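Zura tabletop cell

The Zura tabletop cell is a bench-scale robotic workstation built around a single arm, a perforated metal table and a removable wooden work board. It was designed at the Dodow workshop in Saavedra and is used mainly for pushing and sorting tasks with small shaped blocks. Most of the published material on the cell concerns its setup and upkeep, which the workshop treats as part of the operator's job.

Design

The cell consists of an arm, a control cabinet, a blue table drilled in a regular grid, and a flat board on which the blocks are moved. The arm carries a plain black rod in place of a gripper. The rod has a rounded tip and moves blocks by contact alone, so the height of the tip above the board is the most important single setting in the cell.

Accessories are attached to metal plates that bolt to the table. The grid lets an operator move a plate and return it later to the same position, provided that the original holes have been recorded in the cell log.

Setup

Setup begins with the table, which is leveled on its 4 feet before the arm is powered. The manual directs the operator to check the level along both sides and again across the middle. The board is then laid on the table and brought up against its locating bolts. These are tightened by hand first and with a wrench only after the board has been pressed flat.

Tip height is set next. The operator lowers the rod in small steps over a bare part of the board until a paper gauge drags lightly beneath it, then raises it by 2 millimeters and stores the value. The reading is repeated at 6 points. If the stored heights differ by more than 3 millimeters, the board is removed and the table is leveled again.

The blocks are placed last. The usual set pairs colors with simple solid forms, among them stars, cylinders and a cube. Before a check run the blocks are commonly parked along one side of the board, which leaves the remaining surface free for test strokes. 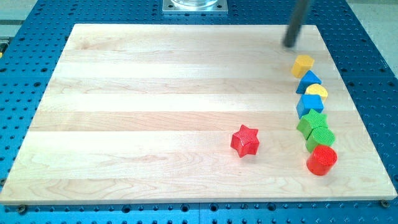

Destura wrote in the workshop's newsletter that the manual gives too much attention to the table and too little to the board. A level table, the letter argued, is of limited use under a board that has cupped over a dry winter, and the height check ought to come first. The editors replied that both checks were required and that the order had been kept for the sake of older cells, whose feet tend to settle under load.

The exchange led to a change in the text. The revision of July 17, 2021, keeps the original order but adds a straightedge test, made along the grain and across it, before the board is bolted down.

Routine care

The board is wiped with a dry cloth at the start of each shift. Water and solvent cleaners are not permitted on the wood. Rubber marks left by the tip may be removed with a soft eraser — the manual warns against sanding, which can leave a shallow dip that later appears as a height fault.

The rod is inspected for flat spots and for play at its collar. A worn tip is replaced as a unit, and the height procedure is carried out in full after every replacement. Blocks are checked for chipped edges and swelling. A block that rocks when set on a flat surface is withdrawn from use.

Table holes collect dust and small splinters. They are vacuumed from above with the board removed, and the threads used for plates and locating bolts are brushed clean at the same time.

Faults and repair

The most common fault is a rod that rides over a block or scrapes the board during a long stroke. The manual attributes this to a loose collar, a shifted board or an outdated height value, and the three are to be checked in that order. Adjusting the stored height without first checking the collar is described as a frequent error.

A second fault, known in the workshop as walking, occurs when repeated strokes toward one side move the board slightly against its bolts. The remedy is to tighten the bolts and repeat the height check. Boards with worn edges are turned end for end once, then replaced.

Collision stops are handled separately. After a stop the arm is moved clear under manual control, the rod is examined for bending, and the event is entered in the log before the cell is restarted. A bent rod is not straightened.

See also

Dodow workshop
Fixture plate
Robot calibration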